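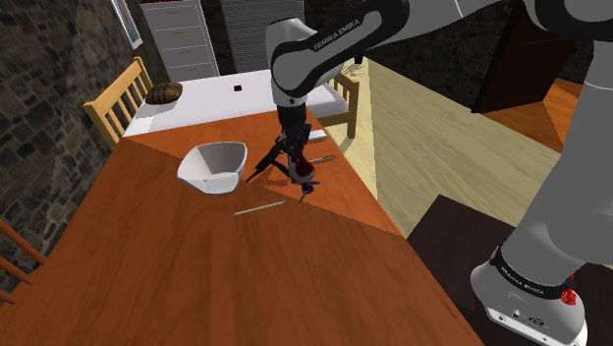
The dining table setup in Kadden, with the white bowl, the two thin utensils and the Franka arm reaching in from the right.

I've been using the Kadden planning add-on since October, and I've finally got enough opinions to fill a page. Short version: I like it a lot, I swear at it a fair bit, and I paid the $148 for the hobby licence when my 30 days ran out.

I do grasp planning for small household stuff (cups, pens, cutlery, the things that roll away from you), all in simulation, and before Kadden I was on Minami. Minami's a lovely simulator but its planner sulks whenever there's a bowl in the way. You'd get a path, sure, but it'd swing the elbow out over half the room to get there. Kadden's paths are so much tidier! You drag a goal pose onto the object, tell it how much clearance you want, and it previews the whole motion as a ghost arm before you commit. I've coloured my ghost bright green and I'm unreasonably fond of it.

Setup took me an afternoon. The importer coped with my room file, chairs and cushion and all, but it did read every mesh as a collision object, so the first few plans crawled. Go into the scene tree and turn the background furniture into simple boxes. Tane Doolan put me onto that one on the Arnico forum, and my planning times dropped to about 6 seconds, which I can live with on an old laptop.

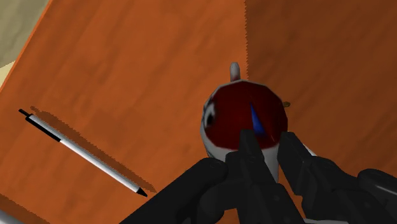
From overhead: black fingers at the rim of the white cup-like object, pen off to the left.

Fingers are where I've spent most of my evenings. The contact editor lets you paint the patches you'd like each fingertip to go for, and it's a joy on anything smooth and round. On pens, not so much. It keeps wanting to pinch right at the clip, and I've had to paint that bit as a no-go on every pen I've loaded. There's meant to be a way of saving those masks to a library, but mine vanish when I restart (reported it, got a friendly reply from Yuzuki Koyama in support, still waiting on the fix).

Other grumbles. Shadows come out jagged at the default quality, so if you're feeding renders to a perception model, bump that up first. The Python bindings are good but the docs are 2 versions behind, and half the function names have changed. And why is undo limited to the scene tree? I lost a whole grasp set that way and had to go and walk the dog.

Would I buy it again? Yep. If you only ever move boxes from one bin to another, stick with whatever came with your simulator and save your money. For cluttered tables and fiddly fingers I'd grab the trial, start with one cup, and leave the pens till you've got the hang of the contact editor.

Four stars from me, and I'll bump it up when they sort out the mask library.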